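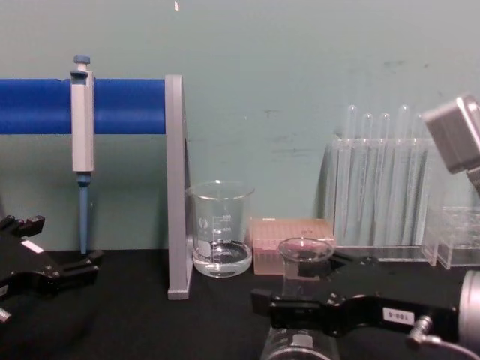 The river was up again this morning, over the lower step at the Naninham landing and into the grass. I walked down before work and looked at the gauge board, which I could only read to the nearest inch with the light so poor. I have been keeping these notes since October and my handwriting has gotten worse, so tonight I am typing. At work the pipette was hanging on its blue bar against the green wall, and I thought about the wall more than I should have. It is close to the color I want for the kitchen. It does show gray scuffs, though, and a kitchen gets knocked more than a lab does, so I may go a shade darker.

March 2024 has been wet. The garden is too soft to dig. I put the onion sets in trays on the back porch, 30 to a tray, and they can wait there. The peas can go in when the bed by the fence drains. Last year I rushed them and lost half.

Drove out to Skondadgate after lunch for the paint cards and a new washer for the outside tap. The road past the mill is down to one lane and I sat at the light for 20 minutes. The store had the washer but not the cards. The clerk said to try Tikkanen, but they close at 5 and I had missed them.

Supper was the rest of the bean soup with toast. The soup needed salt. I fixed the tap before dark and it still drips, slower than before. The seat is probably worn, and I don't have the tool for that.

Read 16 pages of the book about Nukoro. The part on how the islanders stored breadfruit in pits was good, and I marked it. The chapter on shipping routes is slow going.

Rain on the roof again now. Check the gauge tomorrow, call about the tap, find the other boot.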